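27/02/2023

Day one of the no-polish month. I took the last of the dark red off last night and my nails look awful underneath, yellow at the tips and peeling in layers on both thumbs. Nerys Ruddock says that is what I get for wearing it without a break since July. She has been doing my hands for years and is usually right.

The plan she wrote out for me is short. Oil morning and night. File once a week, in one direction. Gloves for dishes. No gel, no base coat, nothing that has to be soaked off.
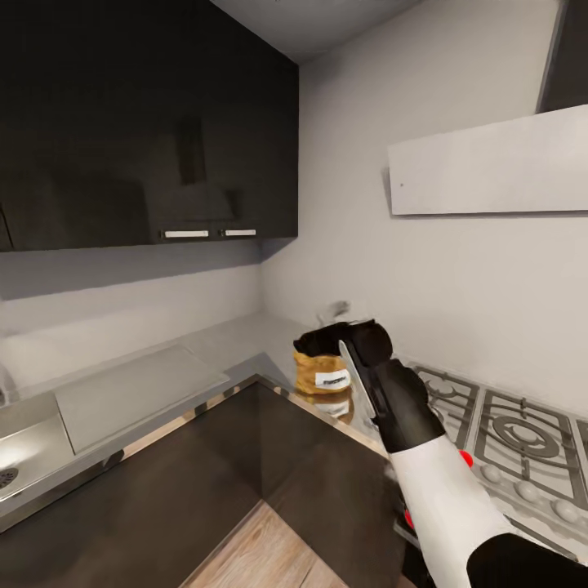 The oil I settled on is the Nutura one, after a long time reading labels in the drugstore. It comes in a small bottle with a brush in the cap, and the brush holds too much, so I wipe it on the neck first. I don't want greasy fingerprints on everything, and a little brown paper bag like the one on the light gray counter would show every one of them. Five minutes with my hands in my lap seems to be enough. After that it has sunk in and I can pick up a book.

Filing took longer than I expected. I have always sawed back and forth with whatever was in the drawer. Nerys gave me a glass file and told me to throw out the old boards, and I did throw out two of them. The glass one feels like nothing is happening, and then you look and the corner is gone. I took them all down short and slightly rounded. My left ring finger had a split down the side and I had to go lower than I wanted on that one.

Mererid Mathias called while I was doing the right hand. She went straight from gel to a Furberg strengthener last year and says it made hers hard but brittle, and they snapped in the cold. She wants me to try the Panganiban hand cream at night, under cotton gloves. It costs more than 60 dollars a jar. I told her I would think about it, and I have thought about it, and no.

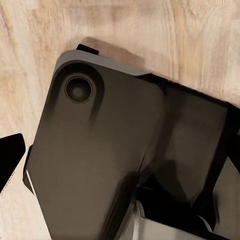
How long does it take for a damaged nail to grow out? Months for a fingernail, and the thumbs seem to be the slowest of mine.

So one month won't fix it. It will get me past the worst of the peeling and let me see what is growing in. At the base they look pink and smooth already, about a third of the way up. I put a pencil line on the inside cover of this book for the length of my left thumbnail, and I will put another next to it at the end.

Cuticles I left alone except for pushing them back after my shower. I used to cut them. The skin on my index finger is still rough from the last time I did that, and it catches on my sweater.

I counted my bottles before I put them away. 100, if I include the minis and the ones that have gone thick. The Stenditano pale pink is the only one I will miss. The box is on the top shelf of the closet behind the suitcase.
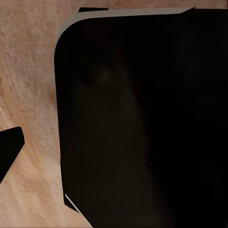 No-polish month, day one.

Second coat of oil done at ten. Washed the dishes without the gloves, forgot completely. Have to buy a pair tomorrow anyway, the old ones have a hole in the thumb.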